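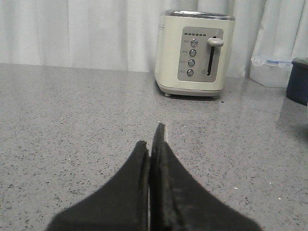
How many toaster demos before the lever press stops being hopeless?

Posted by Iulian Crăciun

Hello all! I'm collecting teleoperated episodes for a small kitchen policy, wrist camera only, and I'm completely hooked – I've done 200 so far on the one task, pushing the toaster lever down. Every episode starts with the lever up and the fingers closed, and I use the closed tips to press. The toaster is cream with a shiny metal rim, and the control panel is silver with four round silver buttons right next to the lever slot.

After training, the arm heads for the toaster nicely and then wanders. Out of 9 tries it went for the buttons more often than the lever, which is sort of charming but no use to me. Do I just need more of the same? Somebody on the Granport board said 900 is the minimum for anything with a lever. I can do evenings until August, so I'd like to spend them well. Same counter every time, same white curtain behind, toaster turned a bit to one side.

Sakda Meesuk

Great task, I love this one! Please don't record another 700 identical ones. I did that with a kettle switch at Kernen and got a policy that was brilliant at one kettle in one spot.

What I'd change first is where the toaster stands. Move it a hand's width between episodes, turn it left, turn it right, and every so often swap the things next to it. You've got a clear food box and a dark blue pot over on the right; put them on the left for a batch, or take them away. Your lever handle is the same cream as the body, so from some angles there's very little to tell them apart, while those silver buttons catch the light and look like a lovely target. Get plenty of starts where the lever is seen from the side.

Then record recoveries. Begin with the tips already hovering over a button, back off, go across to the lever and press. I had 400 episodes in my second go, a quarter of them recoveries, and it was a different animal. So much fun to watch.

Also check your lighting. A polished speckled counter throws back whatever is behind it, and if you only record in the evening the thing may sulk at ten in the morning. Leave the curtain half open for a few sessions and see.

Thongchai Nilsuwan

900 is what they used on the Casado set I think. Mine worked with less but it was a drawer.

Chalerm Chaimongkol

Agree with Sakda on the recoveries. One small thing to add – look at how you press. If you sometimes come straight down and sometimes swing in from the side, the policy averages the two and ends up between them, and between them on your panel is a column of buttons. Pick one approach, write it on a bit of paper by the keyboard and stick to it. Throw out any episode where you dithered. I binned loads of mine and the rest trained better.

Iulian Crăciun

Thank you, this is brilliant! I've just gone back through the first batch and I swing in from the left on nearly all the early ones, then change to straight down later. Off to move the pot.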